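Watholm Bin Pieces - README

5 min read

Last touched March 23, 2025. If you have a copy of the file list from before that, toss it and grab the new one, the names changed!

What this is

Hi, I'm Niamh Cullinane, and I look after the Watholm set, which is a list of the small loose pieces that live in our big gray bin, plus the notes we've piled up on them. Blocks, longer bars, little round ones, odd shapes that came from who knows where. Miklós Simon started it as a plain text file called pieces.txt, and it grew from there (that file is still in the folder, please leave it alone, two of the scripts read it).

It covers what the pieces are, what we call them, how they get sorted, and what shape they're in. Over 500 rows at the moment. Plenty of those are the same piece written up more than once, on different days and by different people, and I kept them all on purpose. I like seeing that Sewwandi calls a thing "brown" and Orsolya calls it "rust" three rows later.

Folder layout

pieces.txt - the original, don't edit
rows.csv - the one you want
bin_notes.md - scuffs, scratches, cleaning
names_old.txt - what we used to call things
photos/ - pictures of the bin, one at the bottom of this page

The columns in rows.csv

piece_id: four characters, starts with W. Gaps in the numbering are pieces that got retired.

shape: block, long, round, or other. I fought hard for "other" and I'm glad I did, because before that we had 16 shape words and half of them meant "kind of lumpy."

color: whatever the person writing the row thought, spelled the way they spelled it. There's a second column, color_plain, where I've squashed everything down to everyday words. Reddish-brown stays reddish-brown, since half the blocks and long pieces are that color and calling them red made a mess of the sorting.

condition: good, chipped, worn, or gone. Gone means we looked for it and gave up.

who: initials of whoever wrote the row.

remark: free text. Read these, they're the best part. Florence Gill once used it for a soup recipe and I haven't had the heart to delete it (row 20, if you're hungry).

How the pieces get sorted

Color first, then shape. We tried it the other way around for a while and the long pieces always ended up in a heap by themselves with everything else mixed together. The little round ones go last. They roll, they end up under other stuff, and if you do them early you'll just be doing them again.

Anything chipped gets its own row even if the same piece already has one. Please don't write over the old row! Add a new one and put the old id in the remark.

About the bin

People ask about it a lot, so it has its own notes file. It's big, open on top, and it sits on a light wooden tabletop. The paint on the sloped panel inside has been wearing off for ages and I've stopped touching it up. The floor is scratched metal with cloudy smears that come back however much I wipe. If you're working from pictures, keep that in mind: some of the marks are simply part of the bin and shouldn't go in as pieces. Orsolya Sipos logged a scuff as "flat dark piece, stuck" and went back for it twice.

What's not so good

The color words are uneven, see above. There's no size column, because we started one in June and everybody measured from a different corner. The Simham rows (ids starting with WS) were copied over from a paper list and some of the remarks got chopped in half. I've fixed the ones I could read. Cladumow pieces are mixed in with ours and have no mark of their own, so if you need to split them out, ask Sewwandi Bhattacharjee, who can tell by looking.

Also, "long" is a judgment call. My rule is that if it would look silly stood on its end, it's long. Miklós has a different rule.

Using it

Go ahead and use it for whatever you like. If you print the labels, the Kiss template is the one that fits the small stickers, and it needs the margins set to 4. If you find a row that's plainly wrong, send me the id and what you think it should say.
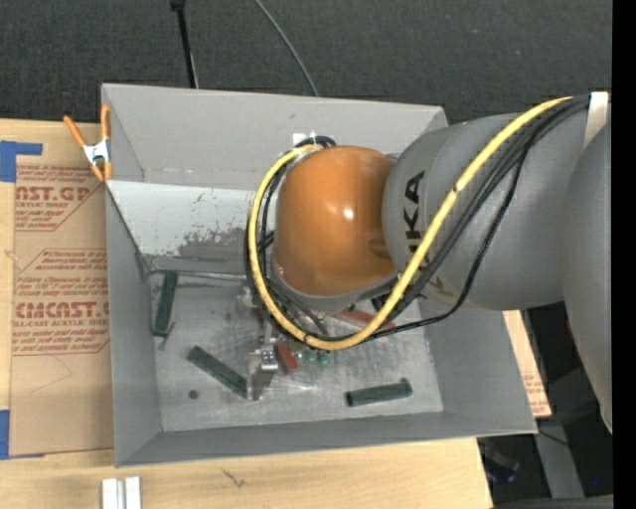 Bin Notes, Issue 16

Two reddish-brown pieces in the gray bin, the block and a longer one partly under the yellow cable, with a couple of the small green round ones between them. In rows.csv look under block, long and round.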